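Section 3: Putting up the tree stand and lights

The Kanum stand takes a cut tree with a trunk that fits inside the collar. It is not suitable for a potted tree. Allow 60 minutes for the first set-up. Two people are needed to lift the tree.

3.1 Before you start

1. Choose a level spot away from radiators, fires and doorways.
2. Measure from the floor to the ceiling. Take off the height of the stand and of any star or topper.
3. Saw a thin slice from the bottom of the trunk. Keep the cut square.
4. Leave the netting on until the tree is upright.

Note: Do not shave the sides of the trunk to make it fit. If the trunk is too wide, use the large collar (part 1598).

3.2 Fitting the tree

1. Turn all the bolts outwards until they are flush with the collar.
2. Lower the trunk on to the centre spike. One person holds the tree while the other works at floor level.
3. Tighten each bolt by hand until it touches the bark, then give each one a full turn.
4. Stand back and check the tree from two sides. Loosen and correct as required.
5. Cut the netting from the bottom upwards.
6. Fill the reservoir to the line. Check it every morning and evening for the first 3 days.

Caution: Never move the stand with water in it.

3.3 Lights and decorations

1. Lay the Ziltum light string out on the floor and plug it in. Replace any dead bulbs with the plug removed.
2. Unplug the string. Start at the trunk and work outwards along each branch.
3. Keep the plug and the transformer clear of the reservoir.
4. Hang heavy ornaments close to the trunk and glass ones out of reach of children and pets.

Caution: Do not join more than two strings. Switch the lights off before going to bed or leaving the house.

Note: The timer is set at the factory to switch off at 2000. To change it, see Section 5.

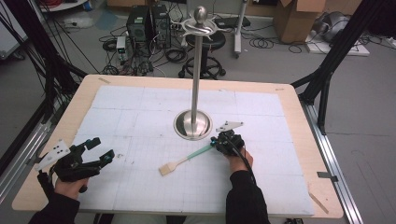
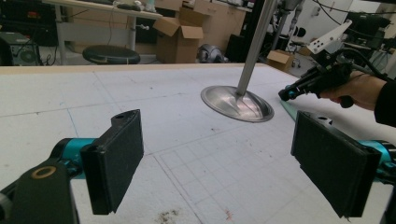
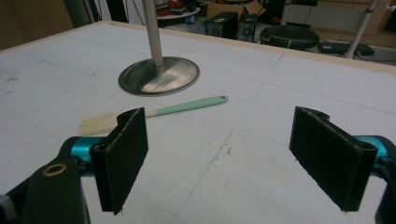
White work surface with grid lines (first two pictures); white tabletop (last picture).

Text checked by Anqi Fan, 2/22/18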